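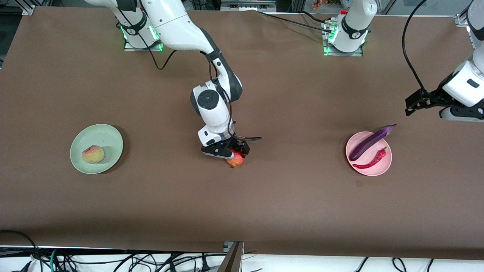
Preguntas frecuentes sobre las sesiones de grabación

Proyecto Onda - Laboratorio Tuvero, Cáceres

¿Qué es exactamente lo que se graba?
Demostraciones. Una persona maneja los dos brazos a distancia, coloca unas cuantas frutas y hortalizas en su sitio y el sistema guarda las imágenes, las posiciones de las articulaciones y la apertura de las pinzas. Cada intento completo es un episodio. El objetivo de esta campaña es llegar a 1.000 episodios válidos. Llevamos 174, así que no hagas planes para julio.

¿Qué dura un turno?
Hasta completar 5 tandas o hasta que empieces a hablarle a la berenjena, lo que ocurra antes. Entre tanda y tanda hay descanso obligatorio.

¿Necesito saber robótica?
No. Ayuda haber jugado a la máquina de ganchos de una feria y haber perdido con dignidad.

¿Por qué la mesa está cubierta de papel marrón?
Porque es mate, liso y barato. Si cae una mancha pequeña, se sigue grabando: el modelo tendrá que vivir en un mundo con manchas. Si cae un café, se cambia el papel y se anota quién fue.

¿Tengo que colocar las piezas siempre igual?
Al contrario. Gira los platos, cambia la manzana de lado, cruza el pimiento por delante de la berenjena. Un modelo que solo ha visto la manzana en el centro cree que las manzanas nacen en el centro. La aplicación Mundine propone una disposición de partida antes de cada episodio - es una propuesta, no hace falta sacar la regla.

¿Puedo usar los dos brazos a la vez?
Depende de la tarea. En las de una sola mano, deja el otro brazo en alto y con la pinza abierta, lejos de los platos. Si los brazos se tocan, para y avisa.

Se me ha caído la fruta. ¿Borro el episodio?
No borres nada. Si la recoges y terminas, márcalo como «recuperado»; son de los más útiles que tenemos. Si ha rodado al suelo, márcalo como «fallido» y ve a buscarla.

¿Y si he dudado un buen rato antes de cerrar la pinza?
Repítelo. El sistema imita lo que ve, y ya duda bastante por su cuenta.

¿Puedo ordenar los cables del borde de la mesa?
No, por favor. Sabemos el aspecto que tienen. La última reorganización nos costó un jueves entero.

¿Me pueden pagar en fruta?
Lo preguntan mucho. No.

¿Cuándo está listo mi lote?
La revisión se hace por lotes de 100 episodios. Verás el resultado en tu panel de Mundine, con los descartes y el motivo de cada uno. Se admiten reclamaciones por el mismo panel, en la pestaña «Incidencias».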